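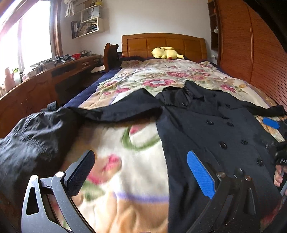 先记下来再说,回去的车上写的,乱,回头再理。

2020年11月,Clultby 开放日。说是开放日,其实就是三层楼,一层展厅,二层工位,三层吃饭。门口领牌子,换鞋套,排队。队伍比想象的长,登记的小姑娘说来了200人左右。

我去就为一件事:机器到底会不会叠衣服。家里那位问了我两年了。

一层先看 Zallo 的擦桌子。擦得可以,慢。桌上放一只杯子,它绕过去,绕得很小心,杯子后面那一块没擦到。讲解的人伸手把杯子拿开,它又回来补了一遍。旁边一个大爷说我老伴也这样。大家笑。

Ruchti 是送货的,仓库里用的那种,底盘带货架。这个成熟,真在用,小件上架、补货、扫码,演示一次没停过。问了价,不说,让留电话。留了。箱子、盒子、硬的东西,我看车间里这一类活儿基本没悬念了,剩下是钱的问题。

重点在二层。软的东西。

接待我们这组的叫 Bülent Gündoğdu,中文很好,语速快,我记得跟不上。他管的项目叫 Prultard,专门做衣物:摊平、翻面、叠、挂。他一上来就泼冷水,说毛巾行,T恤看心情,衬衫别问。有人偏问了衬衫。他说领子。就两个字,领子。

现场叠毛巾,两条胳膊,对折再对折,边对得比我齐。T恤三件,成了两件,第三件袖子翻在里面,它不知道,照叠,叠出来一个鼓包。Bülent 把那件拿起来给大家传着看,也不难为情。

然后讲到大衣。我觉得全天最有意思的一段。双排扣呢料那种,往床上一铺,人看一眼就知道哪是领子哪是袖口。机器麻烦就多了:深色,扣子也是深的,布压着布,袖口一皱就分不清是边还是褶。再加上底下要是垫一床大花被子,花瓣叶子全是边缘,它更晕。他说实验室里的白桌子是骗自己的,真的卧室里有花被子,有毛绒玩具,书桌上堆着零件,窗户那边光还特别亮。所以他们现在尽量拿普通人家的房间来练,不收拾。

我问一件大衣要练多少次。他说目前攒了3257段,光是“把袖子拉直”这一个动作就占了一大半。拉直袖子!我儿子九岁,教了一次就会(虽然从来不做)。

又问夹爪。他的说法是手指要软一点,垫子要有纹路,不然呢料还行,里衬一滑就跑。捏扣子那里也容易夹偏,夹到扣子上就提不起布。这个我信,我自己给孩子穿外套都夹过手。

有位女士问得很实在:那什么时候能帮我把一床的衣服收进柜子。Bülent 想了一会儿,说叠好的、放在固定位置的,收进固定的格子,几年。从一堆里自己挑、认、分谁是谁的,他不报时间。开柜门也算一道坎,百叶门那种尤其,把手小。

三层午饭,盒饭,鸡腿偏咸。同桌是做洗衣厂的,他们厂一天过2000件,床单枕套早就上机器了,展平机送进去,出来就叠好。外套类还是人工,他说再看两年。他对家用的没兴趣,觉得家里活儿太碎,每样做一点点,机器最怕这个。我觉得他讲得比展板清楚。

下午又转回一层,想再看一遍擦桌子,已经在充电了。买了个钥匙扣。

几点实用的,给想去的人:
停车场小,早去。
二层要单独预约,现场排的话得等挺久,我们组等了快一个小时。
能拍照,二层靠窗那两个工位不让拍。
鞋套发的偏小,四十三码以上自己带。
讲解有中文有英文,英文那场人少。

12月还有一场,Bülent 说到时候想现场试大衣,从摊平到挂上衣架,成不成不保证。我报名了。家里那位听完我电话里讲的,回了一句:那今天床上的衣服还是你叠。到家再说吧,快到站了。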